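6.3 Suturing practice with the Gresilent two-arm kit

Before starting, complete the arm homing routine in section 4 and load a tissue sample in the tray. Use a curved needle with the suture already attached.

1. On the Kanley console, select Tools, then Needle Driver, for both arms. Wait for both status lights to turn green.
2. Set motion scaling to Fine. Coarse scaling is locked out while a needle driver is active.
3. Bring one driver to the needle and close the jaws on the curve, away from the point.
4. Hold the thread with the other driver. Keep slack in the strand until the needle has passed through both edges.

CAUTION: Do not close both drivers on the same needle at full grip force. The jaw inserts can chip.

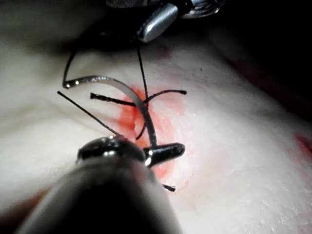 5. Rotate the wrist to follow the curve of the needle. Do not push in a straight line - this bends the needle and tears the sample.
6. Tie the knot, trim the tails, and move to the next stitch.

NOTE: The grip counter is stored in the instrument, not in the console. Replace the jaw inserts (part 2353) when the counter reaches 1,000 closures. A warning appears with 43 closures left.

If error 298 appears, open the jaws by hand with the release key, remove the instrument, and repeat homing for that arm only.

Procedure checked by Ashraf Ait Ali, April revision.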